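Keeping Work Papers in Order at Home

When I changed my position at the Goltville office, they asked me for the notice of my last pay change. I knew I had it. It took me two evenings to find it, between a warranty for a kettle and some school letters. After this I made a system, and I write it here for other people who keep such papers at home.

First, take one folder only for employment. Do not mix it with tax or with the bank. Inside I use 4 dividers: hiring, pay, leave, and leaving. A paper about a transfer goes to hiring, also when the pay changed on the same day.

Write the date of the paper on the top right corner with a soft pencil. The date when it becomes valid is often not the date of the signature, so write the first one. My newest paper is always in front.

Staples are better than clips. Clips catch the next sheet and you pull out two together. If a form has a number, for example 2504 or 3443, copy this number on the divider, with one or two words on what it is for. Offices like to ask by the number only.

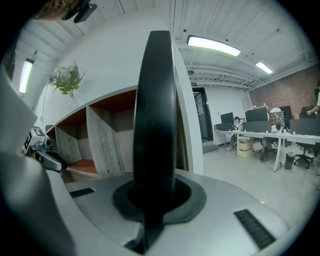 Tetsuya Hattori wrote to me that he would not throw away the old version when a corrected one arrives, he puts a line across the corner and keeps both, because his pension office once wanted to see what was changed. I do it the same way now. The wrong one goes behind the right one, stapled.

For the scans I make one file for each paper and name it with the year first, then the month, then the subject. So they stay in order without work. Check that the signature can be read before you put the original back.

How long to keep? Pay slips I keep for 10 years. Contracts and notices of hiring or leaving I keep always, they are thin.

Once a year, in October, I take the folder out and look if something is missing. If it is, I ask the personnel office in writing and put a copy of my letter in the empty place until the answer comes.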